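Speaker notes -- "What a good quarter hides"
Regional savers' evening, Salem
Jul 20, 2021

1. Hello and warm-up

Thank Ismail Mansour for the intro. (He'll mention my old job at the brokerage. Let him, it gets a laugh.) Ask for hands: who owns shares in a bank, any bank? Then ask who has read the bank's earnings report past the first page. Wait for the hands to drop. I've been paid to read these things and I still skip to the tables, so no shame in it!

2. The story of Clinley

Clinley is the lender I want to spend most of our time on, because I got it wrong myself. I bought in April on the back of a great set of numbers. Profit up 23 percent, dividend raised, everyone on the call sounding like they'd just come back from the beach.

Then I went through the notes. Most of the jump came from money they had put aside for bad loans and didn't end up needing. They moved it back into profit. Perfectly legal, all banks do it, and it can be good news. But you only get to do it once with the same dollar. The lending business underneath had hardly moved, and the branches were still losing customers to the app people.

Pause here. Somebody always asks if I sold. I didn't, I trimmed. Say so and move on or we'll be here all night.

3. Prisari, the boring one

Prisari had a dull quarter. Profit flat, shares down 7 percent on the day, grumpy headlines. But deposits were growing, costs were under control and the fee income came from ordinary customers paying for ordinary things. I like that kind of dull -- it tends to still be there next quarter.

Don't oversell it. I own 3202 shares and I need to tell the room that BEFORE I say anything nice. Put it on the slide in big type.

4. Trading income

Keep this part short. When markets jump around, the trading desk does well, and the whole bank looks clever. When things go quiet, that money shrinks. Sistach is the one to use here: terrific trading year, then a sleepy one, and the retail arm couldn't fill the gap. I compare it to a restaurant that had a big wedding party in. Lovely night, but you'd want to know what a normal Tuesday looks like (today being one, they may groan).

If there's time, do the $4000 example on the flip chart. Put it all in the bank with the best headline, or split it between two after reading the notes? Let them argue it out, and don't give them an answer, I'm not their adviser and I have to say that out loud anyway. 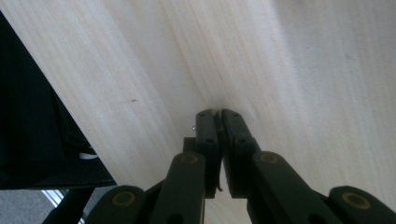

5. Where to look in the report

Start with the segment table, usually a few pages in. Look at each business by itself and see who is carrying whom. Next, the line for loan losses, this year against last. Then costs -- did they fall, or did they just get moved into a box marked "one-time"? I've seen one-time costs turn up four years running.

Hand out the printed sheet now, not earlier, or they'll read it while I talk.

6. Questions

Likely ones: interest rates, whether branches are finished, what I think of crypto. For the last one, say I'm happy to chat over coffee. Repeat each question into the mic, the back rows couldn't hear last time.

Slides go up on the group's page tomorrow.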